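3.2 Surface materials and glare

Glare was rated in 21 offices in Fekcombe, each under the same ceiling fixture. Raters sat 3 m from the work surface and scored discomfort every 15 minutes. Pale wood gave lower scores than gray metal in all but the brightest rooms, in line with the earlier survey by Petkov and Katayama. A single tabletop often carries several finishes (Figure 4).
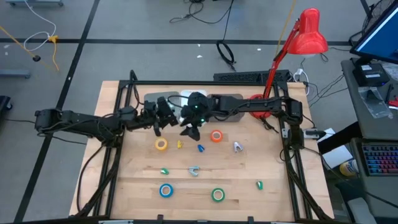

Figure 4. Light blond wood tabletop with a gray metal plate and a white plate.

3.3 Statistical treatment

The final set held 1003 ratings. Scores were averaged by rater before the finishes were compared, and rooms with direct sun were left out. Window direction was entered as a fixed effect.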